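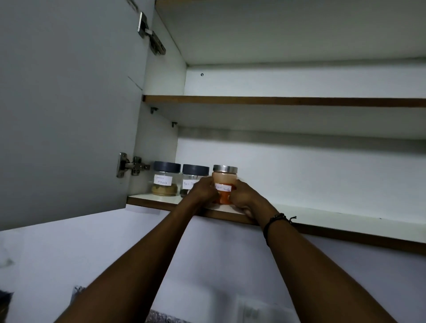

*Garam masala, black pepper and a jar of something much redder, on the bottom shelf at the Dalisay community kitchen.*

After a month of meetings, one broken stepladder and a strongly worded note on the fridge, the shared kitchen at Dalisay House has a spice shelf.

The hall's cooking groups have been arguing about spices since autumn, when a stocktake of the old pantry drawers found 91 packets, bags and tubs, 21 of them cumin. Several were older than the stove. One was labelled "good one" and nothing else, and has been thrown out over the objections of the person who wrote it.

"Everyone brought their own and then everyone bought more," said Genalyn Barredo, who looks after bookings for the kitchen. "You'd open a drawer for a teaspoon and get a cloud of turmeric."

Under the new arrangement, the spices used most often go into clear jars with handwritten white labels and live in the wall cupboard, on the lowest shelf, where the shorter cooks can get at them. Everything else goes home with its owner or into the bin.

The order of the jars took longer to settle than the jars themselves. Kadir Oral, who runs the Tuesday lunch, wanted them alphabetical. Kurniawati Setiawan, who cooks on the same day and so has to reach past him, wanted them grouped by dish. A third proposal, to sort by colour, was withdrawn after someone laid out all the brown ones.
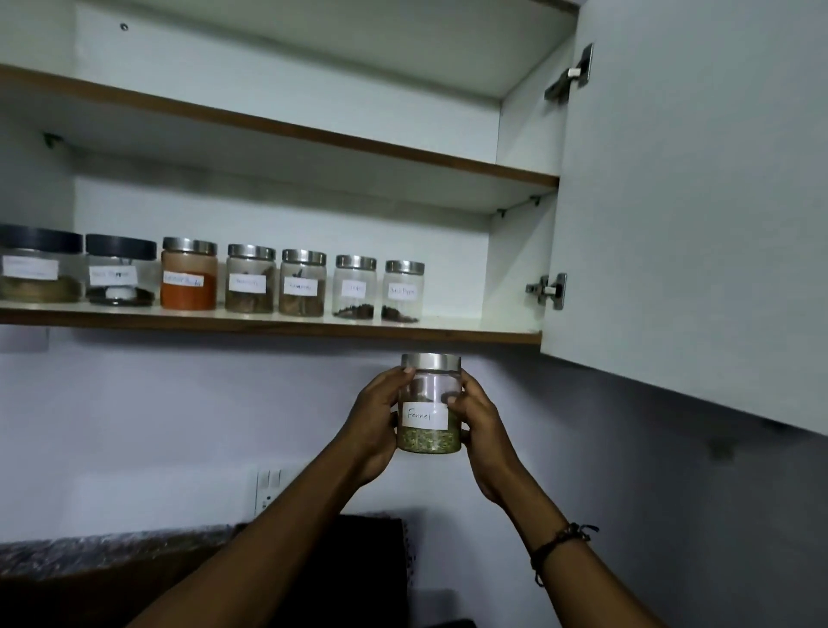
The group went with size in the end, biggest at the left and smallest at the right, on the grounds that it could be done without a vote. Fennel is in. So is black pepper. Nutmeg was still under discussion when the kettle boiled.

Mr Oral said he could live with it. "I'll know where the pepper is," he said. "I won't know why it's there, but I'll know where."

Labels are to be written by hand after a trial of the hall's label printer used up a whole roll of tape on the word "coriander". Handwriting has brought its own troubles, and Ms Setiawan has asked contributors to print in capitals and to stop using the pen that smudges.

The jars and a year's worth of refills are being paid for out of a $400 neighbourhood grant, which the kitchen had applied for under the heading of "equipment". Ms Barredo said there was a bit left over and that she was not taking suggestions - a position she has since put in writing, on the fridge.

The upper shelf has been set aside for tea. Talks on whose tea are expected to start next month.

The kitchen is open to cooking groups from 7 am on weekdays. Anyone missing a tub of smoked paprika with a blue rubber band around it can collect it from the front desk, where it has been since December.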